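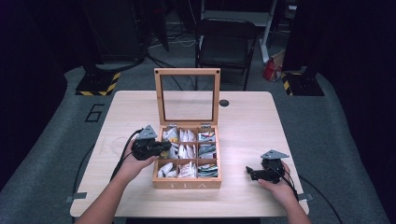
Wooden tea box, glass lid open, wrapped bags in the compartments.

Print | E-mail
Reading time: 2 min

Kekska — office tea survey, readme

What it is

A table of bagged teas people drink at work, plus tasting notes. 106 teas, one row each. Started by Jannik Teuber at the Gutham office after an argument over whether the peppermint had gone stale. Notes from Skulton were added later, typed in by Kerstin Wunderlich from paper slips.

Read this before you sort anything by score. Seriously.

Files

teas.csv — one row per tea
notes.csv — one row per tasting, linked by tea_id
slips.txt — the Skulton slips as typed, spelling not fixed

Columns in teas.csv

tea_id: number, no gaps
name: as printed on the wrapper
kind: black, green, herbal, fruit, other
wrapped: yes / no. Paper and foil both count as yes
bought_at: shop or "gift". Often blank
opened: month only, e.g. February. Blank if unknown

Columns in notes.csv

tea_id, site, taster (initials), minutes steeped, milk (y/n), score from 1 to 16, comment

Why 1 to 16? Jannik had a wine score sheet. Too late to change now.

How it was done

Wednesday tastings, 3 pm, kettle in the small kitchen. One bag, one mug, water just off the boil. Greens were supposed to wait a bit longer after the boil, did not always happen. Tasters saw the wrapper, so not blind. Skulton has harder water and it shows, mostly in the black teas — don't compare scores across sites without thinking about it.

Known problems

- Lacroix rows: Lacroix is the shop, but in the older rows it got typed in as the name of the tea. Mostly fixed. Check bought_at.
- "Fruit" and "herbal" overlap. Hibiscus is in both, depends who was typing.
- Steep times over 30 minutes are real, someone forgot the mug. Filter them out if you want averages.
- Milk is blank for all of Skulton. Blank does not mean no.
- 2 teas have the same name and differnt blends. Left as separate rows.
- Loose leaf not covered at all.

Good for: picking what to reorder, practice with messy joins, settling the peppermint thing (still not settled).

Not good for: anything about health, caffeine, or which brand is best. Too few tasters, and most of them like Earl Grey.

Privacy

Initials only. Comments that named coworkers were cut. If one slipped thru, tell Kerstin and she'll take it out.

To do

Prices. Add a decaf column. Retype the last batch of slips — handwriting is bad.

Use it however you like, just keep this readme with the files.

Print | E-mail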